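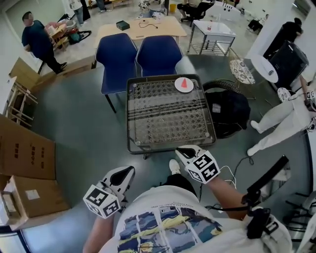

Das Handgreifer-Kit von Dralar wird paarweise ausgeliefert, je ein Gerät für die linke und die rechte Hand. Benvinda Abreu leitet bei Arnbridge die Datenerfassung und arbeitet seit April damit. Ihr Urteil fällt gemischt aus.

Die Markerwürfel hält sie für die richtige Wahl. »Solange eine Würfelfläche sauber im Bild liegt, ist die Pose brauchbar«, sagt Abreu. Schwierig werde es, wenn ein Unterarm den Würfel der anderen Hand verdecke. Von 73 Durchgängen ihrer ersten Serie musste sie 21 verwerfen, die meisten wegen Verdeckung. Seither lässt sie die Bediener so stehen, dass sich die Arme über dem Tisch nicht kreuzen.

Glasplatten sieht sie kritisch. Spiegelungen der Marker würden von der Software Andik gelegentlich als zweiter Würfel erkannt. »Das lässt sich filtern, aber der Filter ist ab Werk ausgeschaltet. Im Handbuch steht dazu ein Satz.«

Zur Mechanik äußert sie sich knapp. Die Backen schließen gleichmäßig, kleine und kegelförmige Teile rutschen bei flachem Griffwinkel jedoch weg. Das Kabel hätte sie gern länger und am Griff besser entlastet; zwei Stecker hat sie bereits ersetzt. Eine Sitzung begrenzt sie auf 35 Minuten, danach lasse die Wiederholgenauigkeit der Bediener nach.

Die Kalibrierung nimmt Abreu nach jedem Umbau neu vor, auch wenn der Hersteller das nur einmal täglich verlangt. Ein weiteres Paar ist bestellt. »Mit dem Kabel kann ich leben. Den Filter hätte ich gern voreingestellt.«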